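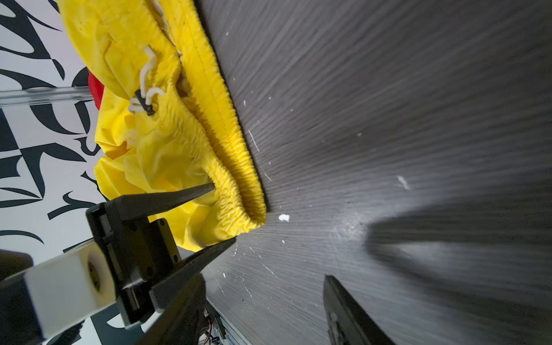
Yellow ones with the drawstring, bunched up

Kullov in August, worth four days?

plernon_pete
Hello all, long-time reader and very occasional poster. My wife and I have finally booked our train for August and we've got 4 nights to spend somewhere between the lakes and the border. I keep coming back to Kullov because of the riverside park and the big hill behind the town (Vaněk Hill on my map, though I've seen it spelt three different ways). Is it a place you can happily potter about in for that long, or would we be climbing the walls by the second evening? We like walking, but we're slow and we do stop for cake.

wusico
Oh, you'll love it! We went two summers ago meaning to stay one night and ended up moving our whole trip around. The park runs right along the river from the old mill to the bathing place, and there are so many little side paths that we never did the same walk twice. Go up the hill early, before eight if you can bear it, and take more water than you think you need. The bakery by the bridge does a plum thing that I still dream about.

Harbourmouse
I'll be the grump, sorry. Kullov is lovely for a day and a half. After that you've seen the park, you've been up the hill, and everything shuts at six. I'd do two nights there and two in Plernon, where there's at least a museum and a proper choice of places to eat.

wusico
Well, I can't agree about Plernon, it's all car parks! And there were three places open in the evening when we were there, one of them very good.

Harbourmouse
We must have been unlucky then. I did like the park, for what it's worth.

Tarun Joshi
I lived in Kullov for a while, so perhaps I can help. The hill is 800 metres at the top and the path from the church is steep but perfectly fine if you take your time. There's a bus halfway up as well, 60 crowns last I paid, and the driver won't change a big note. Bring light trousers for the evenings, as the midges by the water are dreadful in August and shorts are a mistake I made more than once.

plernon_pete
Thank you all, this is so kind. Tarun, is the bus every hour? My knees are asking.

Tarun Joshi
Every two hours in my day, and not at all after four in the afternoon. Ask at the station kiosk, they keep the new timetable behind the counter.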